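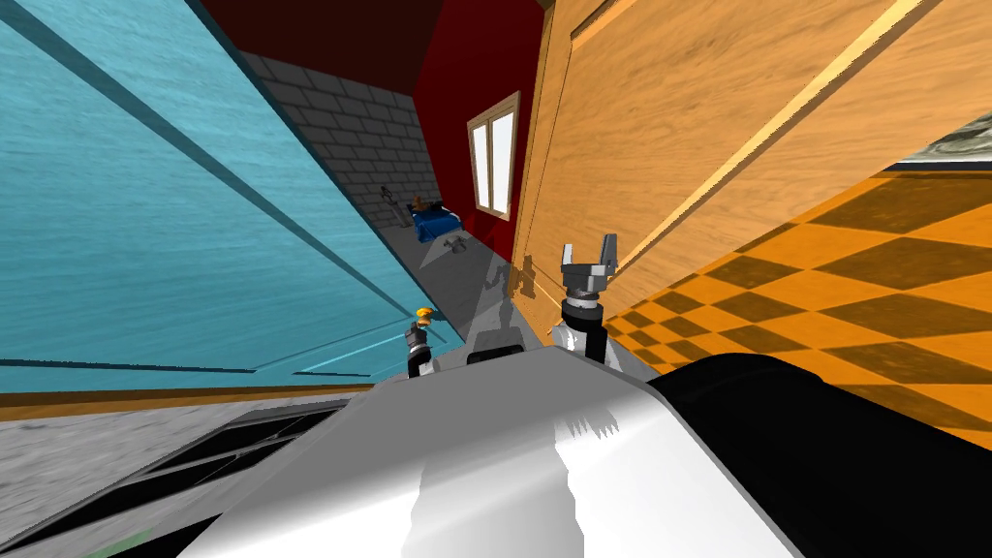 Evaluating Robot Products: Notes for Unit 6
Handout, revised May 9, 2022

Reading a simulator before you buy it

Last unit we looked at arms you can bolt to a bench. Now we turn to the thing vendors would much rather sell you, because it ships by download and never comes back with a bent wrist. The product is Zurkness, a simulated household for two-armed robots, sold by Teuber as a yearly license. The department has a trial copy. Your task by the end of the unit is to write a two-page recommendation to a buyer who has some money, little patience and one real robot.

Keep that buyer in mind. Most bad reviews of simulators are written for people who like simulators.

What is in the package

The license comes in two tiers. The base tier, Sullow, gives you the rooms, the furniture and a two-armed robot with parallel grippers. The upper tier, Botetti, adds a task editor, a logging tool and what the brochure calls "priority guidance," meaning that somebody answers your email. Sullow is $2,275 per seat per year. Botetti is priced on request, and you should write down how you feel when you read those words, as your buyer will feel the same.

The trial runs 30 days from first login, so don't log in just to see whether your password works. Last year a whole lab group did this in the first week and wrote their reports from memory.

Views

Each run can be watched from the robot's body or from close to a gripper. The body view is good for finding out where you are. The gripper view is good for finding out what you are about to hit. Students tend to pick one and stay loyal to it, which is a nice quality in a friend and a poor one in a tester. Switch often, and note in your log which view you were using when you decided that something was reachable.
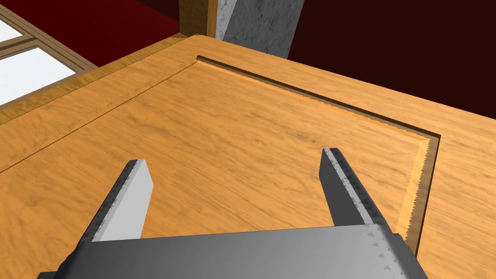
Fig. 2. Gripper open over the tabletop, with the recessed panel and its groove.

Surfaces and edges

Take the groove in Fig. 2 as a starting point. In a product demo, a groove is decoration. In your evaluation it is a question: does the physics know about it, or only the paint? A surface can look stepped and behave like a sheet of glass, and the reverse happens too. The only way to find out is to lower a closed finger onto the flat part, drag it slowly toward the step and watch the contact readout. Do this four times from different directions. If the readout changes at the step, you have geometry. If it doesn't, you have wallpaper.

Jagged edges are worth a line in your report as well. Some of what you see along bevels and shadows is the renderer saving effort, and it may have no effect on contact at all. It can matter a good deal to anyone training a vision system on these views, though, so find out which kind of buyer you are writing for before you wave it off.

Things to pick up

The brochure says the objects are "richly varied." Score this claim yourself. For grasp tests, choose shapes with a waist or a taper, as a plain box will flatter almost any gripper.
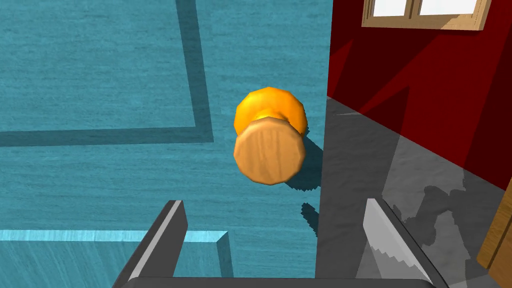 A shape like that gives you at least two places to close the fingers, and they should not behave the same. Grip the narrow part and the object ought to stay put when you lift. Grip a curved part and some slipping is fair. If both grasps hold equally well at any angle, the friction setting has been turned up to please the sales department. You can check the value in the object panel under Contact, where it has been given three decimal places and no units.

Record for each grasp:
Object and starting pose
Where the fingers closed
Finger gap before and after
Result of the lift (held, slipped, dropped, or departed at high speed)

The last category is not a joke. Objects squeezed too hard in a simulator will sometimes leave the room. One or two departures in a long session are normal for this sort of software. Report them anyway, with the time step you were using. Halve the time step and try again before you complain to Teuber, who will ask you to do exactly that.

Lids, slots and panels

Anything that looks as if it might open should be tried, gently, and listed. Zurkness marks movable parts in the scene tree with a small hinge or slide symbol. The symbols are right most of the time. Where the tree says "fixed," believe it and move on – the trial license does not let you change it, and pushing harder only heats up your laptop. 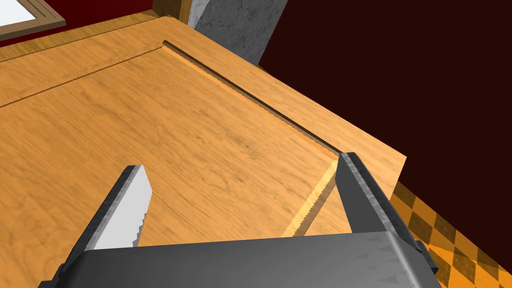
Do we have to use the Botetti task editor for the report?

You don't have to. Everything you will be graded on can be done with the Sullow tier, and a report that argues the upper tier isn't worth asking the price of is perfectly acceptable if you back it up with your logs.

Setup time

Log it. Buyers forget to ask, and vendors forget to mention it. Start the clock when you open the installer and stop it when the robot first moves on your command. Time spent on the license server counts. Time spent swearing at the license server also counts, but leave it out of the written part.

Grading

Two pages, plus logs as an appendix. State a recommendation in the first paragraph: buy, don't buy, or buy the lower tier. "It depends" will be returned to you unread. Give the total cost for the buyer's first year, including the hours of whoever has to install it. Screenshots are welcome if the text uses them for something.

Reading for next time: the Zurkness license agreement, section 4, on what you may publish about benchmark results. It is short. Read it twice.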